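Spreadsheets, baking, and the lookup that kept lying to me

So I finally rebuilt my recipe cost spreadsheet, and it only took me three evenings and one small tantrum. A few of you asked about it after I moaned about flour prices in October, so I'm going to write down what I did before I forget how any of it works (give it a month).

Quick background. I bake for a little stall, mostly cookies and loaf cakes, and for ages my "pricing system" was a tab called PRICES, a tab called RECIPES, and me typing numbers from one into the other. That was fine when I had nine recipes. I now have 47. Every time butter went up I had to hunt through the whole thing changing cells by hand, and I always missed a couple. I was selling the lemon loaf at last year's butter price for months!

The obvious fix is a lookup. You put the ingredient name in column A of the recipe, and column C goes off to the price tab and brings back the cost per gram. I'd used VLOOKUP before, sort of, in the way that you use a can opener at somebody else's house. So I wrote one, dragged it down, and it filled in beautifully. I was so pleased with myself that I closed the laptop and watched TV.

Next morning I noticed that cinnamon and cocoa had the same price. Exactly the same, down to the last decimal. Huh.

If you leave off the last part of a VLOOKUP, the bit where you type FALSE, Excel assumes your list is sorted and goes looking for a close enough match. My list was not sorted. My list was in the order I'd remembered things. So it was handing me the price of whatever it bumped into, with no error, no warning, nothing. Half the numbers were right, which is so much worse than all of them being wrong.

Here's what I'd had:

=VLOOKUP(A5,PRICES!A:D,4)

and what I needed:

=VLOOKUP(A5,PRICES!A:D,4,FALSE)

Five extra letters and a comma. With that in place I got a whole crowd of #N/A errors, and I was thrilled to see them, because every one was a real mistake of mine. "Caster sugar" in one place and "castor sugar" in the other. "Vanilla " with a space on the end, which you cannot see, and which I stared at for far too long. TRIM fixed the spaces. I put it in a spare column on the price tab, copied the results, pasted them back over the originals as values, and deleted the spare column.

Then I swapped the lot for XLOOKUP anyway, lol. It does an exact match unless you tell it otherwise, and you point at the column you want instead of counting across to it. I'd added a "supplier" column in the middle of the price tab (I buy from Stotberg for the dry stuff and Pallent for nearly everything else) and that alone had knocked all my counting off by one. If your version of Excel has XLOOKUP, use it. Mine looks like this:

=XLOOKUP(A5,PRICES!A:A,PRICES!E:E,"check name")

The part in quotes is what shows up when it can't find the ingredient. "check name" is a lot friendlier at 6 a.m. than #N/A.

The other thing I did was turn the price list into a proper table (click anywhere inside it, Ctrl+T, say yes to headers). Now when I add something new at the bottom, the cost per gram formula fills itself in. I've got room to grow too: the price list is at 60 rows and I've seen people run these with 150 and up without it getting slow.
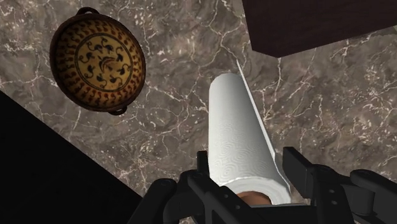
Two-handled bowl on a marble countertop.

Still on my list: a drop-down for the ingredient names, so I can't misspell sugar ever again. It's under Data, then Data Validation, then List, and you point it at the name column. I tried it on one recipe and it works, I just haven't had the patience to do the rest. I also want a cell where I type the batch size and everything scales. My first go at that multiplied the oven temperature as well, so it needs a bit more thought.

Oh, and somebody in the comments last time asked whether it would work in Google Sheets. The VLOOKUP version does, and so does XLOOKUP, I checked on my phone. The table bit looks different over there and I haven't played with it much. If you have, leave me a note and tell me where the button is.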